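Cluscombe Hall, shared spaces walk-through, June
Inspected by: Kamonchanok Thammasiri

Front door and porch
Closer works. Mat curls at one corner and has been trying to kill people since spring. FIX.

Stairs
Handrail firm on all 36 steps. Bulb out on the second landing — same bulb as last time, or its heir. FIX.

Kitchen
Extinguisher gauge in the green. Kettle cord now clear of the sink. Thank you, whoever you are. OK.
Toaster crumb tray: emptied by me, with regret. OK.

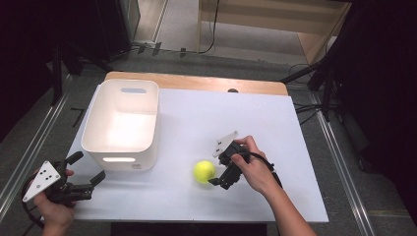 TABLES AND STORAGE
Tabletops steady, no rocking. OK.
Open bins go back on the low shelf when you finish, please. The aisle has to stay 36 inches wide, and balls left on the floor count as a trip hazard even if they are your favorite. OK for now.
Top shelf holds 55 pounds. It does not hold the Savchuk filing cabinet. MOVE.

Exits
Rear door sticks in damp weather. Shoulder required. FIX before the Storkemville group arrives at 8.
Exit sign lit. OK.

First aid box
3 bandages and a very old safety pin. RESTOCK.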